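Nettoyer un miroir ovale à cadre sculpté sans abîmer les reliefs

Par Salim Simiyu, mis à jour le 20 janvier 2022 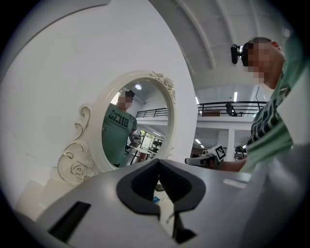 Avant de commencer

Un miroir ovale blanc, avec des volutes et des roses en relief, prend la poussière bien plus vite qu'un cadre lisse. Elle se loge entre les pétales, au creux des enroulements, et sur du blanc elle finit par dessiner des traits gris. La méthode qui suit convient à un cadre peint en bon état, que le support soit en bois, en plâtre ou en résine. Elle ne convient pas à une dorure à la feuille ni à un miroir ancien dont le tain se décolle. Dans ces deux cas, dépoussiérez au pinceau sec et arrêtez-vous là.

Comptez une heure pour un premier nettoyage complet. Les fois suivantes, vingt minutes suffisent.

Le matériel

Un pinceau plat à poils souples, de 33 mm de large
Un pinceau rond fin, type aquarelle
Des cotons-tiges
Trois chiffons en microfibre, dont un réservé à la glace
Deux bols d'eau tiède
Du savon de Marseille liquide, sans huile ajoutée
De l'eau déminéralisée et un vaporisateur
Une serviette éponge
Une lampe de poche

Évitez les éponges abrasives, les blocs « magiques » en mélamine et les lingettes parfumées. La mélamine use la peinture sur les arêtes des feuilles et des pétales, et le dégât se voit tout de suite à la lumière rasante.

Étape 1 : décrocher ou laisser au mur

Si le miroir est léger et que vous êtes deux, décrochez-le. Posez-le à plat sur la serviette, face vers le haut, sur une table plus grande que lui. Ne le couchez jamais sur la face, car tout le poids porterait sur les fleurs.

S'il est lourd ou vissé, travaillez sur place. Scotchez une bande de papier absorbant au mur, sous la partie basse de l'ovale, pour retenir les coulures. Un mur blanc mat marque à la moindre goutte savonneuse.

Étape 2 : dépoussiérer à sec

Commencez par le haut et descendez des deux côtés. Tenez le pinceau plat presque parallèle au cadre et tirez la poussière vers l'extérieur, en l'éloignant de la glace. Pour les bouquets de roses, passez au pinceau rond et tournez dans le sens des pétales. Un aspirateur réglé au minimum, tenu à une dizaine de centimètres, attrape ce qui tombe. N'appliquez pas l'embout sur le relief.

Profitez-en pour éclairer le cadre de côté avec la lampe. Repérez les fissures, les écailles de peinture et les morceaux qui bougent. Les endroits fragiles sont presque toujours les pointes des feuilles et le bord extérieur des fleurs. Marquez-les avec un petit morceau de ruban de masquage collé à côté, sur une zone saine. Vous ne les mouillerez pas.

Étape 3 : faire un essai

Trempez un coton-tige dans l'eau tiède, essorez-le entre deux doigts et frottez un point caché, par exemple sur la tranche du bas. Attendez deux minutes. Si le coton ressort gris, c'est de la crasse et vous pouvez continuer. S'il ressort blanc et crayeux, la peinture se dissout à l'eau : limitez-vous au pinceau sec.

Étape 4 : laver le relief

Versez une demi-cuillère à café de savon dans le premier bol. Le second reste en eau claire.

Humidifiez un coin de microfibre, essorez-le fort et nettoyez d'abord les parties lisses du cadre. Passez ensuite aux volutes avec un coton-tige, en suivant la courbe de l'intérieur vers l'extérieur. Changez de coton dès qu'il est sale, sinon vous étalez. Un grand cadre très encrassé peut en demander plusieurs dizaines.

Avancez par sections de la largeur d'une main. Lavez, rincez avec un coton-tige trempé dans l'eau claire, tamponnez avec la microfibre sèche, puis passez à la section voisine. L'eau ne doit jamais stagner dans un creux, et surtout pas le long de la feuillure où la glace rejoint le cadre. C'est par là que l'humidité passe derrière et fait apparaître des taches noires sur le pourtour.

Étape 5 : nettoyer la glace

Vaporisez l'eau déminéralisée sur le chiffon réservé à la glace, pas sur le miroir. Essuyez en bandes verticales du haut vers le bas, puis contournez l'ovale en gardant un doigt d'écart avec le cadre. Terminez ce bord avec un coton-tige à peine humide. Si des traces de doigts résistent, ajoutez quelques gouttes de vinaigre blanc sur le chiffon et repassez à l'eau.

Contrôlez de biais, d'abord de la gauche puis de la droite. De face, on regarde son reflet et on rate les voiles.

Étape 6 : retoucher les éclats

Attendez le lendemain. Pour un petit manque, utilisez une peinture acrylique mate ou satinée selon le fini d'origine. Le blanc pur est rarement le bon : une pointe d'ocre le réchauffe assez pour le rapprocher d'un cadre qui a quelques années. Déposez deux couches fines au pinceau rond et laissez sécher entre les deux.

Étape 7 : raccrocher

Vérifiez les attaches avant de remettre le miroir en place. Une patte qui tourne sous le doigt doit être revissée. Ajoutez deux pastilles de feutre au dos, en bas, pour laisser passer un peu d'air entre le miroir et le mur.

Entretien courant

Un coup de pinceau sec tous les quinze jours évite d'avoir à relaver. Pour ma part, je refais le lavage complet une fois par an, en septembre, avant de rallumer le chauffage.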